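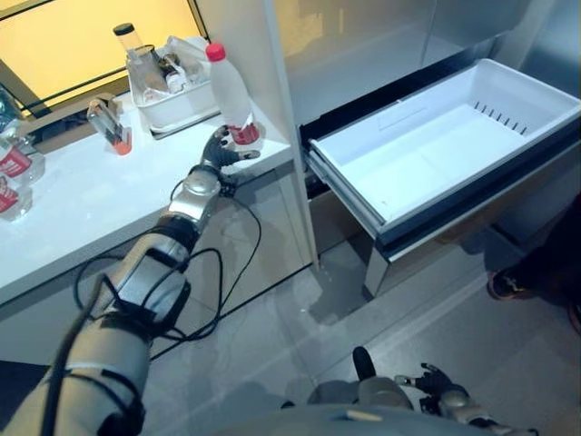 February 2023

Kitchen corner, Mastside. Fridge + counter. Carrying on from the page before, where I ran out of room.

Bottom drawer is empty now. Bin still in it, slots along the back wall kept clear this time. Last time the bags got shoved right up against the back and we had frost all the way down. Had a stack of ice packs in there I'd forgotten about, they're in the chest freezer downstairs, left side, under the Arai samples. If you need them, take them, but write it on the door.

White bottle with the red cap: still no decision. Shelf or drawer. Too tall to stand in the door rack at the old place and I didnt try it here. Lying down I don't trust any screw cap. Want it upright. Drawer is deep enough I think but measure first, the bin floor is what counts, not the rim.

Measurements. Fridge height 166 by the delivery sheet. I get 165 with the tape, twice. Not chasing a centimeter, but if anybody wants a shelf over the top, use 166 and leave a gap for air. Hinge side needs clearance too. Have not measured that yet, tape went missing (green one, Flustach on the side, please put it back on the hook).

Drawer slides. Metal, run OK when the bin is empty. Loaded I don't know yet. Kunovel manual says to wipe the slides and leave them dry, no oil. Previous entry said oil. Cross that out. Wiped with a damp cloth then a dry one, that was 40 minutes including getting the bin out and arguing with it on the way back in. It goes in tilted, front edge up, then drop the back. Do not push down on the front lip, it flexes.

Counter. The white tray stays at the back, right of the faucet. Jar with the black lid lives in the tray. Small clear cup too. The packets in there need sorting, half of them are probably out of date, I didn't look. Rule for the tray: if it fits inside, fine, if it doesn't it goes in a cabinet. No second tray. We had a second tray in June and it took over the counter.

Water bottles, the red label ones. Left end of the counter, by the window. Would rather have them in the cabinet, they get the sun there in the afternoon and then everyone complains about warm water. Moving them is a job for whoever restocks. I keep saying this.

Space at the front edge by the fridge: leave it clear. It's the only place to put something down when the drawer is out. Open drawer, nowhere to set the thing in your hand, so it ends up on the floor or on top of the fridge. Both bad.

Tried the bottle by the open drawer to judge the height before commiting to anything. Two-handed, one low on the body and one up near the cap. One hand by the neck is how the last one got dropped.

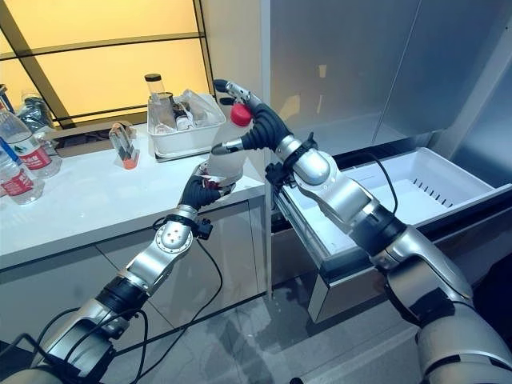 Added underneath in blue pen, not my writing: please don't make the bottom drawer the home for bottles. Anything full needs room at the top before it freezes, leave up to 100 mL empty or the cap lifts and you're chipping it out of the bin. Also if it stands upright on its own in there it'll go over the first time someone yanks the drawer. Put it on a fridge shelf, or wedge it with something.

OK, fair. Hadn't thought about the yanking. Wedge idea: one of the narrow boxes from the Flustach delivery, cut down to half height. Would also stop the bags from sliding to the back and blocking the slots. Will cut one Monday if the boxes haven't gone to recycling.

So for now: fridge shelf for the white bottle, upright, cap toward the hinge side so you can see it when the door opens. Label facing out. Not in the drawer until there's a divider, and not full.

Drawer gets bags only. Flat, dated, newest at the bottom?? No, newest at the back, you can't dig under frozen bags. Newest at the back, but not touching the back.

Still open:
- hinge clearance (need the tape)
- packets in the tray, check dates
- drip at the base of the faucet, put a paper towel under overnight and see
- cut the divider
- thermometer for the drawer, Arai had a cheap one in their last list, ask for the part number
- red label bottles to cabinet, again
- ice packs, do we even want them back up here

Power cord for the fridge goes behind, not through the cabinet. Someone had it through the cabinet. Fixed.

Leaving the drawer open a few minutes more to air, then shut and back to normal setting. Check in the morning that it's down to temp before loading anything.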